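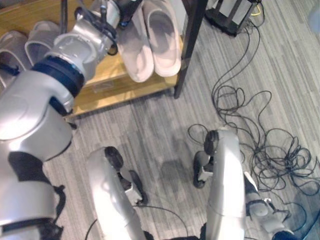 Week 3: Pricing a package

Right, this week we're getting into how a holiday package gets its price. I've put most of what I said in the room down here, plus the bits I skipped when we ran out of time (sorry, Thursday group!).

Let's use Briststead, our made-to-measure walking holiday from last week. A small operator, Caltasik, buys rooms at the Forsyth hotel for the whole of July. They've taken 50 beds a night. That's called an allotment - the hotel holds the beds, and the operator has until the release date to sell them or hand them back. Please learn that phrase, release date, as it comes up in every contract you'll ever read.

Now the sums. The operator pays £401 per guest for the week, half board. On top of that go the coach transfers, the guide, insurance and the agent's commission. Commission is worked out on the selling price and not on the cost, and this is where nearly half of you went wrong in the exercise. If the agent takes ten per cent and you just add ten per cent to your costs, you've come up short. Divide by 0.9 instead!

Fixed costs are the other headache. The coach is £3680 for the season whether it's full or has two people and a rucksack on it, so you have to guess how full you'll be. I used a load factor of 72 per cent, and I'd call that fairly cautious for high summer. Try it again at 60 and see what happens to your margin (it's not pretty).

A word on single supplements. Guests hate them, hotels love them, and I spent years on the phone at Cluston getting shouted at about them. Mahnaz Farahani's chapter in the reader is very good on why some operators have dropped them altogether. Read the first half at least.

For next week: finish question four, bring a calculator, and find one real brochure with the supplements in the small print. We'll start with child discounts and then go on to late deals.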